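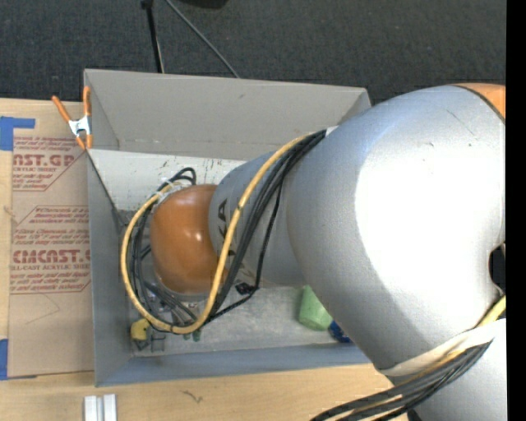

Garra de dois dedos ou ventosa para retirar peças pequenas de uma caixa funda?

Publicado por bancada_sul em Braços e garras

Estou comparando duas garras para tirar blocos pequenos de uma caixa cinza de paredes altas e inclinadas. A primeira é uma elétrica de dois dedos da Riltico, a segunda é uma ventosa simples da Govindasamy. O braço é o mesmo nos dois casos e o controlador é um Cindus, com a versão de julho.

Fiz 200 tentativas com cada uma. Com os dedos, 122 deram certo. A ventosa foi melhor no meio da caixa, mas perto das paredes o punho chega inclinado, a borda não veda e a peça fica no lugar. Não anotei o total dela separado por região, erro meu.

O outro problema são os cabos. Eles descem soltos em volta do punho e fazem uma alça para dentro da caixa. Quando o braço gira a última junta, tenho medo de que arrastem as peças menores. A caixa tem um grampo de mola laranja preso em um dos cantos.

Vale a pena insistir na ventosa ou fico com os dedos e mudo a trajetória?

Resposta de r_hevondale
31 de dezembro, domingo

Antes de escolher a garra eu resolveria os cabos. Com aquela alça amarela passando ao lado da ponta do braço e os pretos pendurados até o fundo, você não sabe se a falha é da garra ou de um cabo que empurrou a peça. Prenda o feixe ao elo com fita de velcro em dois pontos e deixe folga só na altura da junta. Depois gire o punho até os dois limites, devagar, com a caixa fora da mesa.

Sobre a garra: em caixa funda prefiro dedos longos e estreitos. O corpo da garra fica mais alto e o punho não precisa descer tanto entre as paredes. Na Hevondale usamos dedos impressos, trocados a cada 2.000 ciclos — a borracha da ponta gasta antes disso se o fundo for áspero.

Para as peças encostadas na parede, aproxime com os dedos paralelos a ela, um de cada lado da peça, se houver espaço. Se não houver, empurre a peça para o centro com a garra fechada e tente de novo. Conte o empurrão como tentativa separada na planilha.

Refaça também o teste da ventosa depois de arrumar os cabos. E anote a região: centro, parede, canto.

Resposta de mesa4

ventosa com fole resolve, a comum não presta pra peça inclinada

Resposta de tomada_baixa

O fole ajuda na inclinação, mas em bloco pequeno ele balança na subida. Testei um parecido e perdi quase 400 ciclos até entender que a aceleração estava alta demais. Baixei pela metade só no trecho vertical e melhorou bastante.

No Cindus confira se o ponto central da ferramenta foi alterado quando você trocou de garra. O meu manteve o valor da anterior e eu descia sempre no lugar errado, com um desvio pequeno que só aparecia perto das paredes.

Comentário de bancada_sul

O ponto central da ferramenta estava mesmo com o valor dos dedos. Vou prender os cabos, corrigir isso e repetir as duas séries com a região anotada. Fole eu não tenho no momento.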